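Collecting Hand-Held Gripper Demos at a Table: A Walkthrough
Posted 7 June 2019 | Sotosness project notes | Tutorials

I love this part of the work! You pick up a gripper, do an ordinary chore with it, and every pass becomes one more example for the policy to learn from. This page covers a single tabletop session the way we run it on Sotosness, using the Mägi hand-held grippers and the Skirnard recorder.

Before you start
Charge both grippers and wipe the camera lenses. Check the foam pads for loose corners and tighten the screws. Start Skirnard, open a new session and give it a task name you'll still understand in March (ours are things like "packets_tray_table2").

Step 1. Set the table
Small packets in a divided tray make a great first task. They're light and slippery, and they lean on each other in a new way every time. Put the tray where you can reach every compartment without twisting your wrist. 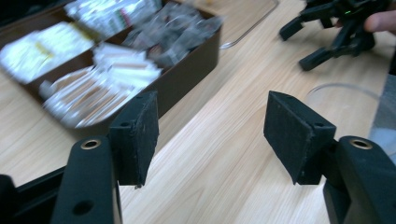
Do I need to lay the packets out the same way before every take?
Mix them up. A policy that has only met one layout tends to fall apart on the next one, so change the angle of the tray and the order of the packets every 10 takes.

Step 2. Record a take
Open the fingers fully, wait one beat, then go. Move at the speed you'd want the robot to move, and close on the packet in one squeeze. If you miss, keep rolling and try again, those recoveries are gold! Finish with the fingers open and clear of the tray.

Step 3. Vary the approach
Come in from the left, from the right, from higher up. Start some takes well away from the tray too, with plain tabletop between the fingers, so the model also learns how to get from nowhere in particular to the thing it wants. 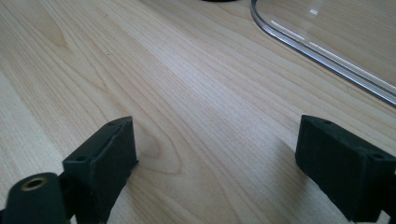

Clear plastic deserves extra takes. Depth estimates get shaky around it, and our first Bumness model kept closing too early near anything see-through until we added 69 more passes.

Step 4. Review the same day
Play everything back at double speed. Delete takes where tracking dropped out, and tag the ones with a recovery. Our last batch went from 934 takes down to roughly 800, and training went much more smoothly on the smaller set.

Step 5. Export
Choose "session" and not "folder" in Skirnard, or the timestamps from the two grippers won't line up. Then copy the log file over by hand; the exporter still skips it.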